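Unit 7 handout: Shared spaces and what the paperwork doesn't cover
Course notes, Wenjie Xiong. Corrections to Yutong Jin before the February session.

Where we left off

Last time we went through the risk assessment template from Redar. It runs to 104 lines and most of you filled in every one. I remain unconvinced that this made anybody safer. A form gets completed at a desk, and the arm moves somewhere else.

Floor marking and barriers

The usual advice is to mark the reach of the arm on the floor and keep people outside it. Fine, but a strip of tape is a request. It has no sensor in it and it stops no one. Rope has the same problem, though people do at least notice it. If your assessment claims a risk reduction from tape alone, I will ask you what you measured, and "it was in the Zheng guide" is not an answer.

Look at both pictures with the template next to you and mark which lines would catch what you see.
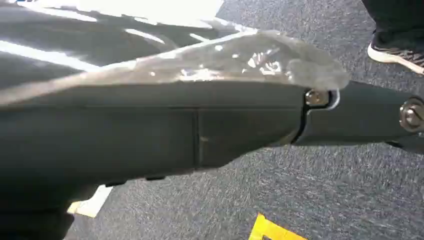
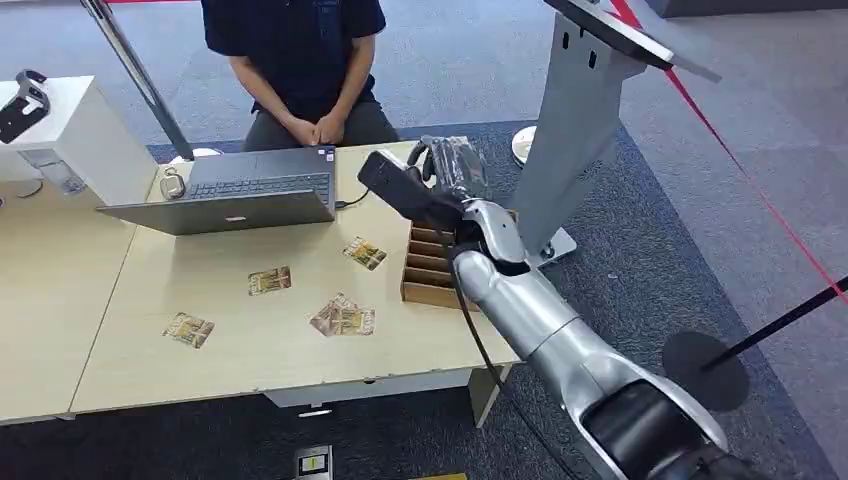 Reading the pictures

1. Start with feet. In the first picture a sneaker is planted on the carpet just past the arm. Whether that is acceptable depends on speed, payload and stop distance, and the template asks for only one of those.

2. Loose material. Clear plastic is lying along the top of the arm in the first picture. Gadetti's checklist has a line for "foreign objects in work area" and says nothing about objects on the machine itself. Add your own line.

3. Cables. The second picture has one hanging from the wrist and another coming off the laptop. Ask what each could catch on at full extension - and don't accept "it never has."

4. The seated person. Hands together in front of the lap is a good habit, but I don't know of a standard that can enforce it. Treat it as behavior, never as a control.

For next time

Write 2 rules you would keep if you had to throw out the rest of the template, and say how you would check each one. The Ponska incident log has 1,496 entries if you want something to test them against. Be careful with it, as near misses are badly underreported.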